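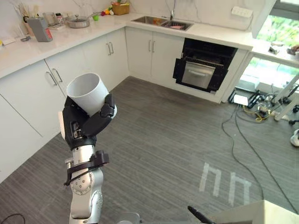 A white cup, and plenty of worktop behind it.

I will defend the plain white cup to anyone who'll listen. My friend Houda Radwan has over 70 mugs (slogans, cats, one shaped like a boot!) and still drinks from the same dull one every Friday I'm round there. Of course she does! It goes with any kitchen, it doesn't shout at you before breakfast, and if it breaks you buy another in Wullthorpe market and carry on. Keep the fruit out on the side for colour, I say, and let the cup be a cup.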